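The Big Cupboard Sort-Out, Skaltstead

Posted 2023-08-11 in Home and Kitchen

Hello again! This gallery is a short one and the notes are long, which will surprise no one who has sat through my page on the garden shed. It's all about the packet cupboard, meaning everything that comes in a bag, box, pouch or wrapper and gets shoved wherever there's a gap. I've been promising to sort it since May and I've finally got going, so make yourself a cup of tea and I'll tell you how I do it.

The cupboard in question is the tall one by the back door. It came with the house and it is deep, far too deep really, so that anything you put in the front pushes something else into the dark. I'm quite short and the top shelf might as well be in another county. For years my system was to open the door, take out whatever I could reach and shut it again before the rest moved. I'd then buy more rice, as I couldn't see any rice, and put it in front of the rice.

Starting on the floor

I've tried sorting cupboards on the worktop and it doesn't work for me. The worktop already has the kettle and the bread bin on it, and a pile of post, and after one shelf I've run out of room and started stacking things on top of the toaster. The floor is bigger. You can spread out, you can kneel in the middle of it all like a child with a train set, and nothing has far to fall.

So that's where I do it now. I sweep first (please sweep first, there's nothing worse than crumbs stuck to the bottom of everything you're about to put away) and then I start setting packets down with some space round each one. Flat on their backs is best for the floppy ones. If you stand them up they slump over and you can't read the front, and reading the front is half the point.

I put an old folded towel under my knees. A proper gardening kneeler would be better, and I own one, and it's in the shed behind the things on my other page.

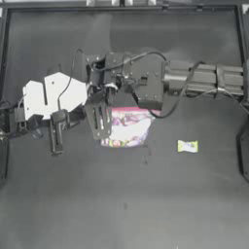
Bright packets are a great help at this stage, by the way. I used to decant everything into plain jars for the look of it, and I'd be stood there with two jars of white powder wondering which one was going to ruin the scones. A gaudy wrapper tells you what it is from across the room. I've come right round to leaving things in the packet they came in, and if it makes the cupboard look like a corner shop then fine, I like corner shops.

The piles

My piles are very simple. One is for things I'm keeping and use all the time, and one is for things I'm keeping and forget about. Then there's a pile for giving away, which has to be unopened and in date, and the last one is the bin, with the cardboard pulled off for recycling.

The trouble is always the second pile. It starts off small and respectable, and then you find the fancy lentils. I bought those lentils for a soup I'd read about, and I never made the soup, and every time I do the cupboard I hold the packet and think, well, I might. This time I've put them on the shelf at eye level, so they can look at me until I cook them.

Half-used bags get dealt with on the spot. Squeeze the air out, fold the top over twice and put a peg on it. I've bought all sorts of clever clips over the years and I always come back to ordinary clothes pegs – the wooden sort with a decent spring. They cost next to nothing and you can write on them in biro. The only thing they won't hold is a really thick foil pouch, and for those I use a bulldog clip pinched from my desk.

If there's a date on the bottom of a box where you'll never see it, write it on the front in marker. I do it big, month and year, as if I were labelling it for somebody on a passing boat.

The shelf problem

While everything was out I had a proper look at the shelves themselves, and they were a disgrace. There was a ring of something sticky on the second one down that I think was golden syrup, from before I moved in for all I know. Hot water and bicarb shifted most of it, and I went at the rest with an old bank card. Do let the shelf dry with the door open before you put anything back, or the bottoms of the boxes go soft.

Then came the question of the depth. I'd been looking at the Wuren pull-out trays, having seen them on a neighbour's kitchen page, and I very nearly ordered a set. Then I measured the cupboard and found it's 64 cm front to back, and the trays I wanted stop well short of that, so there'd still have been a nice dark strip at the back for the rice to breed in. I've gone for long baskets instead. They're plain, they have a handle at the front, and you pull the whole lot out like a drawer and rummage.

The baskets are Holzer ones and I got them second-hand, from the sale at the hall in Skaltstead. One has a wonky corner but it's on the bottom shelf and faces the wall. I've given each basket a luggage label tied on with string – baking, pasta and rice, soups, snacks, and one that says "odd things", which I was told was cheating. It's not cheating if you know what's in it. (I don't entirely know what's in it.)

Putting it back

Heavy things go at the bottom. I know everyone says so, and I ignored it for years, and I used to keep a sack of bread flour on a shelf above my head like a fool. Flour's on the floor of the cupboard now, in its own bag, inside a lidded tub so the moths can't get in. We had moths once. I won't go into it, but if you see a little thread of web in the corner of a flour bag, get the whole lot outside and don't stop to think.

Snacks I've put in the middle, where they can be grabbed. There's an argument for putting them somewhere awkward so you eat fewer of them. I've tried it and all that happened was that I got better at climbing on a chair.

Tea and coffee have a shelf to themselves, and I'm afraid it's mostly Ravmont coffee. They changed the bag last year and I bought extra of the old design while it was still about, for no reason except that I liked the picture on it. I've now reached the last of those and feel quite wistful. If anyone's got one of the old bags flattened in a drawer somewhere (and I know there are people like me out there) I'd be glad to have it.

The top shelf is for Christmas things, spare foil, the jam pan and the big roll of greaseproof. Nothing you'd want in a hurry. I've hung a folding step on a hook inside the door, and I can't tell you how pleased I am with that hook. It took me the whole of an afternoon to get it level and it's my favourite thing in the room!

What went where

The giving-away box filled up nicely. The collection point takes anything sealed and in date, and they're always short of tinned fruit and long-life milk, so I added a few of those from the other cupboard while I was at it. They don't want things with the labels missing, which ruled out my mystery tins. I've opened one of those already. It was peaches, and it was a good tea.

The bin pile was smaller than I'd feared. There was a gravy mix in it that had turned to a brick, and a bag of desiccated coconut that smelled of the cupboard more than of coconut. A jelly had gone so hard I could have used it as a doorstop. Jelly is meant to keep for ever, isn't it? Perhaps it does and I was too hasty.

Questions from the last page

Several of you wrote in after the shed, so I'll answer the kitchen ones while I'm here.

Do I line the shelves? I do, with wallpaper offcuts, held down with a bit of double-sided tape at the front edge only. When it gets grubby I pull it out and cut another. Somebody suggested vinyl, and it would be more sensible, but I've got a loft full of wallpaper.

What about spices? They're not in this cupboard at all. They live in a drawer by the cooker, lying down with the names facing up, and they deserve a page of their own when I've got the strength.

How often do I do the whole thing? Once a year in theory, and whenever I can't shut the door in practice. In between I do one basket at a time when I'm waiting for the potatoes. You can get through a basket in the time it takes to boil a pan of water, provided you don't stop to read the recipe on the back of the cornflour (I always stop).

And to the person who asked where the string comes from: it's just parcel string off the market, and I keep it in a jam jar with a hole in the lid so it doesn't tangle.

Next I'm doing under the sink. I've had a look in there with the torch and then closed the door again, so give me a week or two. If you've a good way of stopping bottles falling over round the pipes, do leave it in the comments, and I'll try it and put the pictures up here.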